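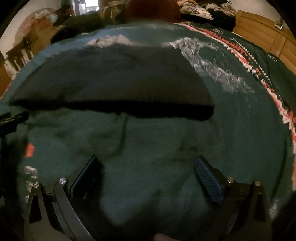
Uriel Medina wrote to us after last issue and asked, "If a robot can beat a grown-up at chess, why can't it make my bed?" Good question, Uriel. Plenty of adults who sell robots would like you to skip it.

Chess is easy to write down. Every piece has a name and a square. A blanket has no squares. It can fold, slump, twist and bunch up in more ways than anyone could list, and every one of them is still a blanket.

So a robot's software has to do a few jobs before anything moves. The first is called perception. The program gets a grid of coloured dots from a camera and has to work out which dots are blanket. Now put a dark jumper on a dark blanket. Where does one stop and the other start? You can tell. The program has to guess.

Next comes planning, where the program picks a spot to grab and a path to get there. Last is control, the part that tells the fingers how far to close, many times over.

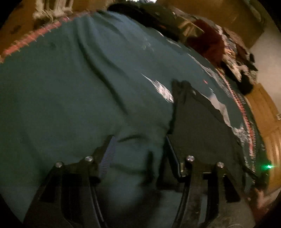 Page 70

Two fingers can pinch a bit of cloth. Fine. But pinching isn't making a bed, and you should be a little suspicious when someone talks as though it is. Once cloth is pinched, its shape changes, so the plan made a moment ago may be wrong already. Shiny patches cause trouble too. A streak of glare can look like an edge, or hide a real one.

A company called Govska says its bed-making program, Puvum, works 100 per cent of the time. We asked: on which beds? The answer was 2 beds, both with plain white covers, in the same room. What about a zigzag border? What about a pile of clothes at the far end? Govska hadn't tried those.

Does that mean the program is rubbish? No. It might be quite clever. We just don't know yet, and neither does Govska.

Try this at home. Close your eyes while a friend scrunches up your blanket. Open them, and before you touch anything, say out loud where all four corners are. Then pull it straight using only a finger and thumb on each hand. How many of your guesses were right?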